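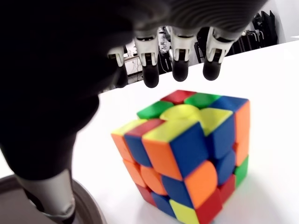 Wyn Skyrme wanted to know, after my last post, why we don't simply write down the rules for picking things up and leave it at that. The shapes are known, the hand is known, so surely it's a matter of geometry. I gave a short answer at the time and promised a longer one.

We did write rules, to begin with. They were fine as long as the object was exactly where the program thought it was. Move it a finger's width, or turn it a little, and the hand would close on a corner and push it away. Each fix we added made the next one harder to write, and by the end of January I was the only person who could follow the file. So we gave up on that and went over to examples. A person steers the hand, the arm and hand record everything, and the system learns from the recordings.

The target for this round, which we call Werar, is 3,000 examples. As of this afternoon we have 1,221. A session is 30 attempts, then a break, then a change of operator. I can do two sessions before my own grips get lazy, and lazy grips are the last thing I want it copying.

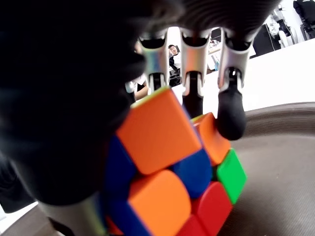 Variety is the part I got wrong at the start. The first 800 examples were nearly all taken by me, on bare table, with the object square to the arm, and the system learned that one arrangement very well and not much else. Cadwaladr looked through them and said we had one example 800 times over, and that was fair. Now we change something in every session. The cube may be on the white tabletop in one and on the brownish-grey cloth in another, and a tilted cube with a fingertip pressed to its side counts for as much as a neat one held level. A scrambled cube is good for this, as the colours never fall the same way twice.

Failed attempts are kept as well, in their own folder. I used to delete them out of embarrassment. They are useful for checking whether the system can tell a bad grip from a good one, and at present it can't, or not often.

Labelling takes longer than recording. For each attempt we note the operator, the surface, the start position and whether the grip held. Bullberg wrote a small form that fills in the first two by itself - it saves perhaps a minute a session, but I notice when it's down.

The next batch will be done at Celtham, where the light is different and the table is lower. I expect the success rate to drop when we first try the system there. I'll post the numbers once we have them, along with the form, as two people have asked for a copy.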